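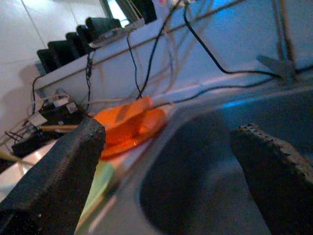
An orange translucent object with a curved, looped shape.

Urnudo is a musical act for hire, made up of a flautist and an accordion player, which performs mostly at company dinners, trade fairs and hotel openings. The name is also used for the larger line-up, with drums and a backing track, that the pair have put forward for bigger rooms. Publicity describes the act as "genre-free", a claim that its set lists do not bear out: they consist largely of tangos, film themes and well-known pop songs played at a steady walking pace.

Origins

The act was formed by Wiesława Głowacki (flute) and Nicanor Rivadeneira (accordion). Accounts of how they met differ. An early press sheet says they were booked by mistake for the same wedding and decided to share the fee. A later one, issued by their agency Flisport, has them meeting at a conservatoire and leaves the wedding out. Neither version names a town. The agency has also said that the word Urnudo is "from an old dialect", without saying which one, and no dictionary has been offered in support.

Performances

The first engagement that can be dated with any confidence is a dinner at the Żak hall on Saturday, October 13, 2018. The printed programme gives the duo 6 numbers between the main course and the speeches. Flisport has since called the evening a sold-out concert, which is a generous way to describe a meal to which the guests had been invited. The hall seats 256 at tables, and the agency's figure of 800 listeners has never been explained — it may include people at the bar downstairs, or a second night for which no programme survives.
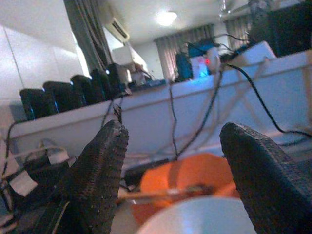 Głowacki objected that the head count was never hers, that she had only ever told people the room was full, and that anyone who was there would remember two encores. The programme lists none, though encores seldom appear in print. Rivadeneira has not commented on the matter.

Later bookings followed a similar pattern. The agency's list runs to some 100 appearances, but many entries give only a month and the word "private", and several seem to be the same event entered under both the client and the venue.

Recordings

One recording is known, a short collection called Cliren, released in March of the following year and sold at performances. It was announced as live. Listeners have pointed out that there is no audience noise on any of the tracks, and that the accordion can be heard twice at once in the closing tango.
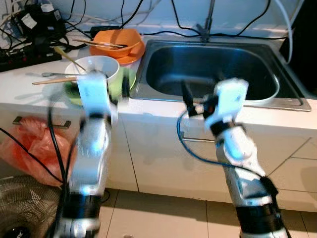
The sleeve notes credit no engineer and no studio. A second collection was promised on the back of the first and has been "nearly finished" in every edition of the press sheet. Some of the tunes meant for it have turned up in the live set under different titles.

Reception

Reviews are few, and most of those quoted by the agency come from clients writing to say thank you. They praise the duo's punctuality and dress more often than the playing. The longer notices are kinder to Rivadeneira, whose left hand is singled out for keeping the slower pieces moving, than to the arrangements, which give the flute the tune nearly all of the time.

The statement that Urnudo "has toured three continents" appears in many listings with the same wording — probably copied from one source. No dates abroad are given.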